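Mounir El Khatib
Sunday evening thread, get yourselves a cup of tea because I have a feeling this will go on a bit. I want to talk about the snack table, which a few of you asked after when I mentioned it last week (in passing! I didn't think anyone would care!).

Mounir El Khatib
So. For years our snacks lived in the tall cupboard next to the boiler, behind the pasta, and the system was that you opened the door and something fell on you. Half-eaten crackers, three bags of the same raisins, a packet of Dremia biscuits I'd hidden from the children and then from myself.

Mounir El Khatib
In August we had my sister's lot staying and I got so tired of people asking me what there was to eat that I took the whole cupboard out and put everything on the table in the back room. All of it. I was going to sort it and put it back, and then it was so much nicer being able to see what we had that I never did.

Mounir El Khatib
The table itself is the old folding one with the wobble, so it needed a cloth. I have a pale yellow one with a little lattice pattern, all small diamonds, and I'm very fond of it. It creases if you so much as look at it and I have stopped ironing it. Life is short and the cloth is long.

Mounir El Khatib
Someone is going to ask about marks. Yes, it has a few, faint ones. I've soaked it overnight, I've tried lemon, I've tried the stuff my neighbour swears by, and we have now made our peace, the cloth and I.

Mounir El Khatib
Bowls next. I went round the kitchen collecting every bowl that had lost its set, and those are the snack bowls now. My favourite is a teal one, properly blue-green, which came from the Pridach market on a rainy morning when I had only gone in for onions. It makes anything orange look wonderful, so satsumas go in there in winter and I feel like a painter for a week.

Mounir El Khatib
The rule (there is one rule) is that little packets stay out where you can see them. Once a small packet goes to the bottom of a bowl it's gone until spring. I found one in the old cupboard that had been there so long the shop it came from is now a phone repair place.

Mounir El Khatib
And the packets are the fun bit, aren't they? I am a grown man and I will still pick the one with a cartoon on the front. There's a green and white one with a dog on it, very like Snoopy, and I can tell you it gets chosen before anything sensible every single time. I include myself in that – I'm the worst of the lot.

Mounir El Khatib
Sqalli, the grocer's on the corner, does a mixed bag of odds and ends for the end of the week, and that's where most of ours come from. You don't get to choose. Last time there were sesame sticks, which I thought would sit there forever, and they'd gone by teatime.

Mounir El Khatib
A word on crumbs, as I know the tidy people are reading with their hands over their eyes. I shake the cloth out of the back door at night and the sparrows see to the rest. I keep a towel close by too, a pink one at the moment, for sticky hands, and it goes in with the Monday wash.

Mounir El Khatib
I did buy a proper storage thing once, a Zulo stacking rack. It was 47 pounds and I couldn't get the second shelf to sit level, so it holds plant pots in the porch now and does that job beautifully.

Mounir El Khatib
Anyway, if your snack cupboard is a misery, try leaving it all out on a table for a week and see what gets eaten. You'll learn a lot about your own family, some of it unflattering. The cupboard by the boiler has the good towels in it these days and nothing falls on me at all.

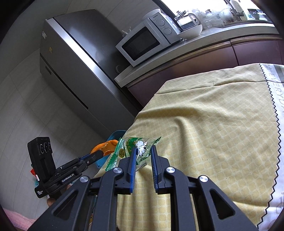 Mounir El Khatib
Oh, and for whoever wanted the flapjack recipe from last month, I haven't forgotten you! It's on the back of an envelope and the envelope is somewhere in the plant pot rack. I'll have a proper look after supper and put it up tomorrow.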